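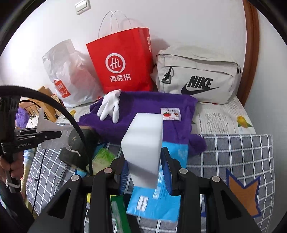

4.2 Bags as interim storage

Items that had no fixed place in the dwelling were seldom left in the open for the whole of the recording period. They were moved in groups, and the usual means of moving them was a bag kept from an earlier purchase. We coded 353 placements of this kind in the May visits. Of these, 105 involved a bag standing upright against a wall, with the items it was meant to receive still spread out in front of it. We refer to this arrangement as a staging edge.

The staging edge differs from closed storage as defined by Shetty and Cherkaoui in the Herholm survey. In closed storage the container is assigned first and the contents follow. At a staging edge several containers are available at once, and assignment is made item by item. Soft goods such as gloves, towels and folded cloths tend to lie directly in front of the bags. Small packaged goods lie further forward, within easier reach of the person sorting.

Bags were coded by material (paper, plastic, fabric) and by closure (open, folded, zippered). Material affected posture. Stiff paper bags held an upright shape and were approached from the top. Thin plastic bags leaned or bulged, and their openings were harder to locate on a first reach. Fabric bags were lower and wider, and where a zipper was fitted it added a step to each placement. All three materials can occur side by side, as in Figure 6, where the paper bag is the only one with rigid-looking sides and even this is creased toward the base.

Printed marks on a bag were recorded but not used as a code. Song and Dong treat a store or restaurant logo as evidence of the bag's origin. We found it a poor guide to present contents, and residents asked about this in the Zeng interviews gave the same answer.

Figure 6. Staging edge with bags of mixed material against a white wall. Left to right: crumpled plastic bag, red paper bag with twisted-cord handles, off-white fabric bag with zipper. A folded purple cloth lies in front.
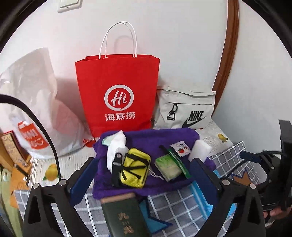
4.3 Coding of textiles

Cloths presented a separate difficulty. A towel may be an item to be put away, a liner placed under other items, or a cover. The coding sheet allowed 2 of these roles to be entered for the same cloth, with the primary role listed first. Where the coders disagreed on the primary role, the placement was passed to Đinh for a third reading. Cloths bunched against a container were entered as items unless something rested on them, in which case "liner" was added as the secondary role.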